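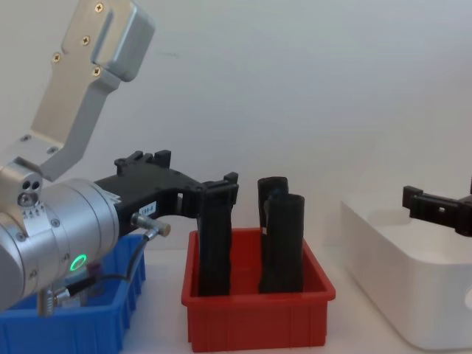 4. Sorting and storing rolled pieces in bins

This section of the Trudetti storage guide explains how to prepare soft pieces (cloths, sleeves, thin mats, covers), how to roll them and how to keep them upright in the shallow bins. Please read the whole section one time before you begin. If you bought the Udside shelf together with the bins, first finish section 3, so that the shelf is already fixed to the wall.

4.1 What you need

A clean table, large enough for two bins side by side
One red bin and one blue bin
The pieces you want to store
A dry cloth
Elastic bands or fabric ties (not included)

The color of the bins has no technical meaning. In this guide we use red for the pieces that are rolled and ready, and blue for everything that still waits for a decision. You may choose the opposite, but please keep the same choice in the whole house or workshop. Two people who use different colors will mix the pieces very quickly.

4.2 Preparing the bins

1. Take the bins out of the carton and remove the paper between them.
2. Wipe the inside with the dry cloth. Pay attention to the corners, where small pieces of carton like to stay.
3. Run one finger along the rim. It must be smooth on all four sides. If you feel a sharp place, do not use the bin and contact the shop.
4. Put both bins on the table with the long side toward you. Leave a free space between them for your hands.

Note: The bins may smell a little of new plastic. Leave them open in a room with fresh air until the next morning.

4.3 Rolling the pieces

1. Shake the piece and lay it flat on the table.
2. Fold it in half along the long side. Very thin cloths can be folded two times.
3. Start to roll from the folded end. Keep the roll firm, but do not pull the material.
4. At the end, press the roll with the flat hand for 5 seconds.
5. If the roll opens again when you take the hand away, put one elastic band in the middle.

A roll may be higher than the wall of the bin. This is normal with a shallow bin and it makes the roll easy to take at the top. But the roll should not be higher than the free space under your shelf. For the Udside shelf the free height is 30 cm.

Small wrinkles on the outside are not a problem. Foam pieces need more care — if they are rolled too tight, the surface can keep a mark for a long time. Roll foam loosely and do not use an elastic band on it, only a wide fabric tie.

Caution: Never store damp pieces. The floor of the bin has no holes, and the water cannot go out.

4.4 Placing the rolls upright

1. Hold the roll near the top and lower it straight down until it touches the floor of the bin.
2. Begin at one short side of the bin. Put the next roll close to the first one, so that they support each other.
3. Put the narrow rolls between the thick ones when possible. A narrow roll alone at the end falls easily.
4. When the row is complete, move the bin a little to the left and to the right. The rolls may lean, but they must not fall.
5. If there is much empty space, fill it with a folded cloth.

Do not push a roll into a gap which is too small. It is better to leave it in the blue bin and start a second red one later.

Dark pieces look very similar when they are rolled. We recommend a small paper label under the band, with the writing turned up. The Ponilari label sheets (order number 71) have the correct width, but any paper will do.

4.5 Moving a full bin

1. Hold the bin under the rim with two hands, on the two short sides.
2. Lift it slowly and keep it level.
3. Put it on the shelf with the front wall parallel to the edge of the shelf.

Caution: Do not place one bin on top of another when the rolls are higher than the rim. The upper bin has no stable support and can slide.

4.6 Cleaning

Empty the bin completely. Mix 500 ml of warm water with a few drops of dish soap and use a soft sponge. The ribs on the wall collect dust, so clean them from the top to the bottom. Dry the bin well before you put the rolls back. Do not use hot water or a hard brush.

For the lids and the Tapsell dividers, see section 5.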